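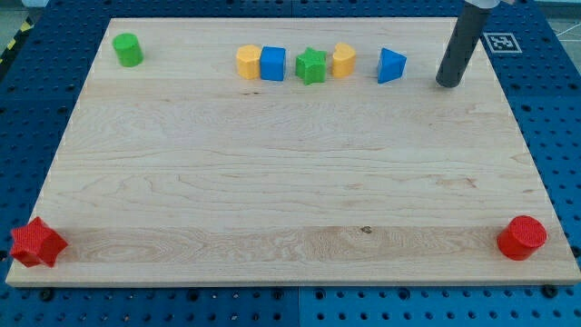

Segundo a Larari, que leu a versão preliminar deste relatório, a compra da segunda célula devia ser adiada até se conhecer o consumo real de pontas de contacto. A observação foi aceite em parte e está refletida no ponto 3.

Projeto Remus – relatório de progresso ao financiador
Rubrica de equipamento
Segunda-feira, 15 de abril de 2019

1. Situação dos trabalhos

A primeira célula está montada sobre mesa metálica perfurada, com marcador fiducial colocado na própria mesa. Os ensaios de empurrar usam blocos de espuma de formas e cores distintas (estrela, coração, cubo, cilindro, prisma triangular) sobre uma placa de madeira. A ponta do robô é um dedo cilíndrico, sem pinça articulada. Desde fevereiro foram registados 1739 episódios válidos. Os episódios interrompidos por paragem de segurança não entram neste total.

2. Execução da rubrica

Foram adquiridos os artigos previstos para a primeira célula, com exceção do controlador de reserva. O fornecedor Nandero indicou um prazo de entrega de 10 semanas para este componente, contra as 9 consideradas no plano. O desvio não afeta a recolha em curso, mas deixa a célula sem substituição imediata em caso de avaria. As placas e os blocos foram imputados a consumíveis, conforme acordado na revisão anterior.

3. Segunda célula

O plano inicial previa a encomenda completa neste período. Propõe-se dividi-la em 2 lotes:

Lote A – mesa, fixações, marcadores e cablagem. Encomenda imediata.
Lote B – braço, controlador e pontas de contacto. Encomenda após apuramento do desgaste na primeira célula.

A mesa deve ter a mesma furação da atual, para que as placas e os suportes sejam permutáveis entre células. A proposta da Qiu cumpre este requisito. A da Nandero exige uma placa adaptadora, não incluída no preço apresentado.

4. Riscos

Validade das propostas: a da Qiu caduca antes da data prevista para o lote B. Foi pedida prorrogação, ainda sem resposta.
Calibração: cada deslocação da mesa obriga a repetir o procedimento completo. A instalação da segunda célula deve ser marcada para um intervalo da recolha.
Espuma: o desgaste das arestas dos blocos altera o contacto com a ponta. Falta definir o critério de substituição e a respetiva verba.

5. Decisões solicitadas

Autorização para encomendar o lote A à Qiu. Transferência do saldo não executado do controlador de reserva para o período seguinte – sem aumento do valor global. Confirmação de que os blocos de substituição podem continuar em consumíveis.

O mapa de despesas segue em anexo separado.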